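9/10/26

Up too early again. Rain on the skylight, then no rain, then rain. Coffee, the end of the bread, out the door with wet hair.

Moving stuff has taken over the whole week so this is going to be short and all over the place. The Gedisberg apartment is a yes. I think. They want the deposit by the end of the month and it's 149 more than what I pay now, which I keep saying out loud in the kitchen like it will get smaller. But it has a window over the sink. And a real closet. And the bus stops right at the bottom of the hill, so no more walking up from Mosa in the dark with groceries cutting into my fingers.

Against: fourth floor, no elevator. The bathroom is green. Not a nice green. The woman downstairs has a piano, I could hear it when I was standing in the hall pretending to check the water pressure. Scales, over and over. Could be fine. Could be the thing I complain about in here for two years.

Went through the bookcase last night. Kept way too much. Five boxes and that's after the big clear-out in July, when I swore I was done. Found the Norðdahl ferry tickets inside a cookbook, and the little map with the soup stain on it, and then I sat on the floor for most of an hour and got nothing done. I'd forgoten how cold that boat was. I'd forgotten I was happy on it too, even being sick over the side.

Threw out: old phone chargers, the lamp, all the takeout menus, one boot. Did not throw out: tickets, map.
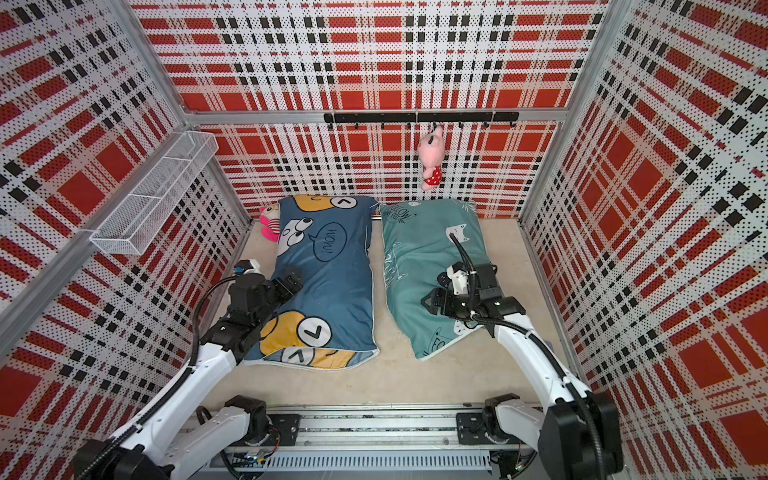

Called the moving place at lunch. Clandevov, the one with the yellow vans. On hold forever, same eight bars of music, then a very nice man who wanted to know how many rooms and was there anything heavy. Said no. Then remembered the dresser. Then remembered the sewing machine, which weighs as much as I do. He said they'd do it for about 2,000 all in, and I said I'd call back, in the voice I use when I'm not going to call back. Could rent a van myself. Could ask my brother, but his back, and he'd bring it up at every birthday until we die.

Will probably call back.

Work was nothing. Two meetings that were the same meeting. Ate a sad wrap at my desk and got sauce on the good gray sweater, now soaking in the sink. Must not forget it there like last time.

Evening: measured the bed and then couldn't find the paper with the bedroom measurements on it. Looked in the car, coat, recycling. It was in the tape measure box. Bed fits with 4 inches to spare on the door side, so I can get out but I'll have to do it sideways. Desk doesn't fit anywhere except under the window, and then where does the plant go. The plant is a problem. Its taller than me now and leans.

Tomorrow: deposit (call the bank first, they always block it). Change of address form. Ask about the piano, hours, is there a rule. More tape. Milk. Call mom back before she calls me.

Sweater!! Going to rinse it now, then bed.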